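Notes, war reporting talk, 3 April 2025

Open cold. No hello. Read the Strobel garrison statement out loud: "Seventeen militants killed, no civilian harm." Pause. Ask who in the room counted to 17. (Let them squirm.)

Then the Astis version of the same night: 9 dead, all farmers. Same road, same bridge, same hour. Both statements were very confident. Mine was 7 paragraphs long and mostly said "officials say."

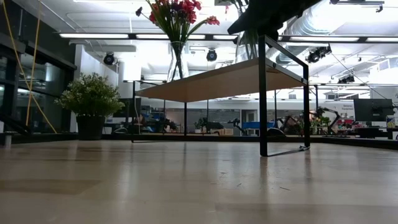 Shelf on a wooden tabletop.

Second part, the embed. You eat their food, ride in their truck, and start saying "we." I said "we" on air from Hitberg in May. My editor, Lalit Bajpai, kept the tape and plays it at parties.

Slow down here. The 3,000 displaced figure came from a single clerk at the Skallell crossing with a pencil and a bad cold. Every outlet ran it. I ran it twice.
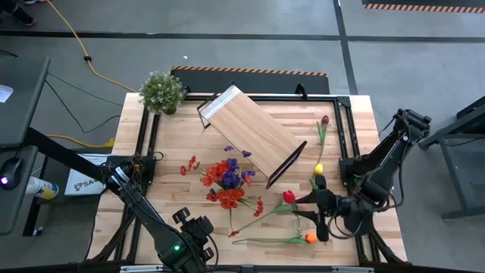
So call the hospital. Call the morgue, which picks up faster. Ask the press officer how he knows, then ask again after lunch, when he's sleepy.

Skip the maps if we're running over. They love maps, but the maps are wrong too.
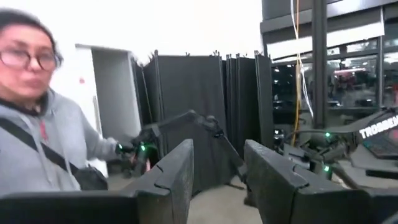 Last bit: corrections. Ours on the Strobel raid ran on a holiday, below the crossword. Read it in full, it takes eleven seconds. Leave the phone number for the desk on the board and take questions. If someone asks whether I was scared, say yes and move along.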